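4.3 Positioning and levelling the table

The Wostov folding table is supplied with two leg frames, a centre brace and four levelling feet. Read this section through before unfolding the legs. Assembly of the leg frames is covered in Section 4.2.

1. Choose a floor area that is firm and dry. Carpet with a deep pile will compress under load and the table will need to be levelled again.

2. Leave a clearance of 50 cm on every side where a person will stand or sit.

3. Unfold both leg frames until the locking collars drop into place. Pull each frame lightly to check that it is locked.

CAUTION: Keep fingers clear of the hinge plates. The collars close under spring tension.

4. Fit the centre brace and tighten the wing nuts by hand. Do not use pliers.

5. Place a spirit level across the short side of the top, then along the long side. Turn the levelling feet clockwise to raise a corner. Each foot has a travel of 2 cm.

6. Tighten the lock nut on each foot.

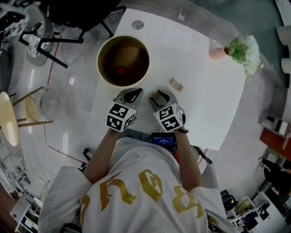
Figure 101. Working at a white rectangular table, from above.

7. Adjust the height so that the forearms rest level on the top when the user is in the normal working position. Release both height pins before lifting, and lift from the ends with a second person.

NOTE: Tables made before May carry the older grey pins, part 684. These are not interchangeable with the current pins.

8. Check the lock nuts again after the first week of use. Wipe the top with a damp cloth and mild dish soap. Solvent cleaners will dull the colour of the edge trim.

If the table still rocks after levelling, see Section 4.4, Replacing a levelling foot.

Section revised Jun 30, 2026. Checked by G. Haslinger.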